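Vonunberg Forum > Resettlement and Return > General discussion

Topic: The Nyarko valley families and the deadline for claims

hakwood_reader wrote:

I am reading everything I can find about the people who were moved out of the Nyarko valley, and I would like to ask those who know more than me. English is my third language, so please excuse me if some words are a little stiff.

As I understand it, 664 households were told to leave when the border was drawn again. Most of them went to the camp at Zarnley, and a smaller part went to relatives in Hakwood. My grandmother was in the second group. She had a paper for her house and her two fields, but the paper was in the old script, and the office in Vonunberg did not accept it.

Now there is a new claims office, and it gives people until April to send in their documents. My question is this: does a paper in the old script count now, or must it first be translated by a sworn translator? The leaflet says "recognised evidence of residence", and I do not know what that means in practice.

tinkettle replied:

It counts, but you must have the translation as well. My uncle sent only the original and it came back after 40 days with a stamp and no letter. He sent it again with the translation and now he has a file number. Keep copies of both sides of every page, also the empty sides.

oldmill_road replied:

I would be careful with this whole process. Having a file number is a long way from having a house. We have been given file numbers before. My family has three of them, from three different offices, and the first office does not exist any more. I am not saying do not apply. I am saying do not sell anything or give up your flat because you think you are going home next year.

tinkettle replied:

I did not say that anybody should sell a flat. She asked about the paper and I answered about the paper.

oldmill_road replied:

Fair enough. I wrote it for the other people reading, who may be more hopeful than is good for them.

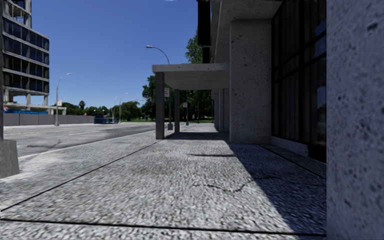

Page last changed: November 10, 2022

barley_and_salt replied:

May I add something about residence? In the claims for Zarnley they accept school records, and this is useful for those who have no house paper at all. My mother had only her school certificate from the fourth class, with the name of the village on it, and it was enough to open the case. Also baptism books, tax receipts and the old ration cards. What they do not accept is a statement from a neighbour if the neighbour is also a claimant. I find this unjust, because who else would remember where we lived? All the neighbours are claimants.

hakwood_reader replied:

Thank you, this is very helpful. I think there is a ration card somewhere in my aunt's cupboard. Does it matter if the name is spelled differently? On the card our family name has one letter more than in my passport.

barley_and_salt replied:

It matters a little. You must fill in form 109, the one for differences in names. It is only one page. Write every spelling you have ever seen, even the wrong ones.

quietferry replied:

I see it differently from most of you, and I hope I can say so without a quarrel. I was born in Zarnley. I have never seen the valley, and my children have their friends and their school here. When the older people speak about return, I feel respect, but I do not feel that they speak about me. I would prefer that the money for the claims office was spent on giving us full citizenship where we are. We waited 9 years only for the right to work legally.

oldmill_road replied:

One does not exclude the other. A person can be a citizen here and still have a right to the field that was taken from him.

quietferry replied:

On paper, yes. But each time we ask for citizenship, the ministry answers that our situation is temporary because the claims are still open. You see how the one is used against the other. It was in the letter my husband received, almost word for word.

tinkettle replied:

That is true, I must admit. We had the same sentence in ours.

oldmill_road replied:

Then the fault is with the ministry — the people who make a claim did nothing wrong. I will not withdraw mine to make their letter shorter.

hakwood_reader replied:

I did not expect so many answers. I will look for the card when I visit my aunt, and I will ask the translator about the price for two pages. If somebody knows a sworn translator for the old script who is nearer than Vonunberg, please write it here or send me a private message.

tinkettle replied:

There is one in Hakwood, behind the post office, open in the mornings only. I will send you the telephone number.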